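A loose board makes for bad assembly work

Most advice on small assembly starts with the parts. My argument is that it should start with the surface under them. In the workshop at Gestholm we spent most of a July on peg-and-disc exercises, and the parts caused less trouble than whatever they were standing on.

Take the mat first. A bare tabletop lets a board creep whenever a peg needs pressure. A textured mat holds it better, and a dark one makes a dropped gray part easier to find than a pale one would.

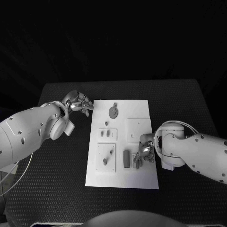
Next, color. I favor a white board on a black ground, and have argued for it against people at Cestham who prefer bare metal. Metal is tougher. It also throws glare, and a small gray peg on a shiny gray plate is hard to judge for height. White marks easily and needs wiping - a fair price.

Spacing is where I part company with the Talukder layout sheets, which pack the pegs close to save area. A peg needs clearance on every side for fingers, including the fingers that are not holding anything. We moved ours 16 millimeters farther apart and kept them there. The board grew and the storage rack had to be changed. I would do it again.

Squareness is overrated. Trenham's guide asks for the board to be aligned to the table edge before each run. If the pegs are fixed relative to one another, a slight skew of the whole board does little harm, and two hands working from opposite sides can meet over it at whatever angle suits them.
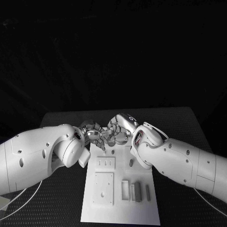

Both hands over the upper part of the board, with a small peg close by.

What does matter is that the board does not move once work has begun. Ours weighs roughly 700 grams, too light to stay put by weight alone, so the mat does the holding. A heavier board would help, and I expect the next one will be.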